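Get Involved > Calls for Participants

Do you believe a mattress topper can fix a bad back? We don't, particularly, and we would like to hear from people who are just as hard to convince.

The Pendis Sleep Group is looking for 39 adults in the Zumberg area to sleep at home on a topper for six weeks and keep a short diary. The maker claims less stiffness in the morning. We have read the leaflet twice and still can't tell what that claim rests on, so we are going to check it ourselves. 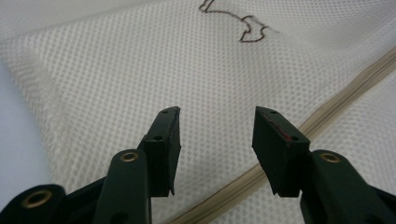
You should be between 25 and 71, sleep in the same bed most nights, and have had lower back pain on and off for at least a year. Please don't apply if you work nights or if you have had back surgery. If you already own a topper and love it, you are probably not who we want either – people tend to defend what they paid for.

You will fill in one page each morning and come to our office on Bettencourt Street for 2 visits, at the start and at the end. Half of the group will get a plain topper and won't be told. We pay $150 after the second visit. There is no payment for diaries filled in all at once the night before, and yes, we can usually tell.

The maker gets the results when everyone else does, in May. It has no say in what we print, good or bad.

Write to Benvinda Barreto at the Pendis office with your name, age and a phone number. Questions about the diary go to Teun Verhoeven. Apply by 28/01/2023.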